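비닐봉지

비닐봉지는 얇은 합성수지 필름으로 만든 주머니 모양의 포장재이다. 물건을 담아 나르거나 보관하고, 쓰레기를 모아 버리는 데 쓴다. 한국어에서는 비닐봉투라고도 하며, 지역에 따라 봉다리라는 말도 널리 쓰인다. 이름에 '비닐'이 들어 있지만 오늘날 유통되는 제품의 대부분은 폴리염화비닐이 아닌 폴리에틸렌으로 만든다. 일본어에서 들어온 '비닐'이 얇은 플라스틱 필름 전반을 가리키는 말로 굳어진 결과이다. 영어로는 보통 plastic bag이라고 한다.

재료

가장 흔한 재료는 고밀도 폴리에틸렌과 저밀도 폴리에틸렌이다. 고밀도 제품은 얇고 만지면 바스락거리는 소리가 나며, 시장이나 편의점에서 주는 손잡이 봉지에 많이 쓰인다. 저밀도 제품은 부드럽고 잘 늘어나며 투명도가 높은 편이어서 식품 포장과 보관용 봉지에 알맞다. 선형 저밀도 폴리에틸렌은 찢김과 뚫림에 강해 두 재료에 섞거나 단독으로 쓴다. 폴리프로필렌 봉지는 광택이 좋고 빳빳하여 빵, 과자, 의류 포장에 쓰인다.

색은 원료에 안료를 섞어 낸다. 흰색에는 이산화타이타늄이, 검은색에는 카본블랙이 주로 들어간다. 재생 원료의 비율이 높으면 색을 맑게 내기 어려워 어두운 색으로 만드는 일이 많다.

제조

필름은 주로 공기를 불어 넣는 블로운 방식으로 만든다. 알갱이 상태의 수지를 압출기에서 녹여 고리 모양의 틀로 밀어내고, 안쪽에 공기를 넣어 긴 튜브처럼 부풀린다. 튜브는 위로 끌려 올라가면서 식고, 롤러 사이에서 납작하게 눌린 뒤 감긴다. 이때 부풀리는 비율과 끌어올리는 속도에 따라 필름의 두께와 방향별 강도가 달라진다.

감긴 필름은 가공기로 옮겨 인쇄, 접착, 절단을 거친다. 바닥은 열로 눌러 붙이며, 접합선의 위치와 모양에 따라 평면형, 옆주름형, 별 모양 바닥형으로 나뉜다. 별 모양 바닥형은 바닥을 여러 겹으로 접어 붙이므로 접합부 한 곳에 힘이 몰리지 않고 액체도 잘 새지 않는다. 말아서 파는 쓰레기봉투에 이 방식이 많다.

종류

손잡이 봉지는 옆주름을 넣은 튜브의 윗부분을 도려내 두 개의 끈을 남긴 것이다. 펼친 모양이 민소매 윗옷을 닮아 영어권에서는 티셔츠 백이라고 부른다. 롤 봉지는 절취선을 따라 한 장씩 뜯어 쓰며, 채소나 생선을 담는 얇은 속봉지가 대표적이다. 지퍼 봉지는 입구에 맞물리는 돌기와 홈이 있어 여러 번 여닫을 수 있다. 쓰레기봉투는 손잡이가 달린 것, 조임끈을 끼운 것, 아무 장치 없이 입구를 묶는 것으로 나뉜다.

입구를 묶는 방법

손잡이나 끈이 없는 봉지는 윗부분을 모아 비튼 다음 그대로 매듭을 짓거나 철사 끈, 고무줄, 플라스틱 집게로 고정한다. 매듭을 지으려면 윗부분에 여유가 있어야 하므로 가득 채우지 않는 것이 보통이다. 매듭은 따로 재료가 들지 않고 잘 풀리지 않지만, 다시 열 때 필름이 늘어나거나 찢어지기 쉽다.

겉모습과 광택

폴리에틸렌 필름은 표면이 매끄러워 빛을 잘 반사한다. 얇은 필름에 생긴 잔주름은 저마다 각도가 달라서 밝은 부분과 어두운 부분이 잘게 갈라져 보인다. 내용물이 차서 필름이 팽팽해진 곳은 반사가 고르고, 입구를 모은 곳 둘레에는 방사형 주름이 잡힌다.

두께와 강도

두께는 마이크로미터 단위로 나타낸다. 같은 두께라도 수지의 종류와 제조 조건에 따라 강도가 다르다. 시험에서는 인장 강도, 찢김 강도, 낙하 충격 강도를 주로 잰다. 포장재 업체 하크덴(Harkden)의 쓰레기봉투 사양서는 약 100장을 한 묶음으로 보고, 묶음마다 7장을 뽑아 바닥 접합부를 살피도록 하고 있다. 같은 문서는 접합부가 벌어진 봉지가 3장 이상 나오면 묶음 전체를 다시 검사하게 한다.

보관

직사광선을 오래 받으면 필름이 삭아 쉽게 부스러진다. 햇빛이 들지 않는 서늘한 곳에 두고, 날카로운 물건이나 난방 기구와 떨어뜨려 놓는다. 흡입과 질식의 위험이 있으므로 영유아의 손이 닿지 않게 한다.

폐기와 재활용

폴리에틸렌은 자연에서 매우 느리게 분해되며, 햇빛과 마찰을 받아 작은 조각으로 부서진다. 이물질이 묻지 않은 봉지는 모아서 녹인 뒤 재생 원료로 만들 수 있다. 음식물이 묻었거나 여러 재질을 겹쳐 붙인 봉지는 물질 재활용이 어려워 고형 연료로 가공하거나 소각한다. 얇은 필름은 선별 설비의 회전축에 감기기 쉬워 다른 플라스틱과 따로 모으는 곳이 많다.

생분해성 봉지에는 폴리젖산이나 전분을 섞은 수지가 쓰인다. 이런 제품 가운데 상당수는 온도와 습도를 맞춘 퇴비화 시설에서만 제대로 분해되며, 일반 폴리에틸렌과 섞이면 재생 원료의 품질을 떨어뜨린다.

같이 보기

폴리에틸렌, 종이봉투, 장바구니, 쓰레기 종량제, 포장재

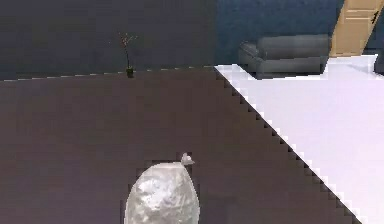
말샤 베파리(Malsha Bepari)
생활용품 항목 집필자

윗부분을 묶은 흰빛 비닐봉지. 표면에 잔주름과 광택이 보인다.

최종 수정: 2026년 3월 2일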